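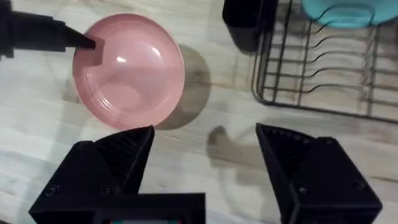 So I finally got to the Omham open day, and I went straight for the dishes (of course I did). I do them by hand every night, and I wanted to know if a machine could take over yet!

The Semisness bench was my favorite. Just a gripper, a wire rack and some dishes in pink, orange and beige, pretty much my own kitchen. The ribbed fingers look clunky up close, but I stood there for 40 minutes anyway. A plate is thin, slick and round, and a rack wants it on edge between the wires. I never think about that at my sink.
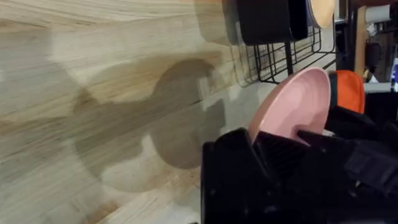 Sengar, at my elbow, wasn't sold: a rack is the easy half, and it could come back when it can scrub a lasagna pan. Fair enough. I'd still take one that only puts things away. I'm going again in September, with roughly 400 questions.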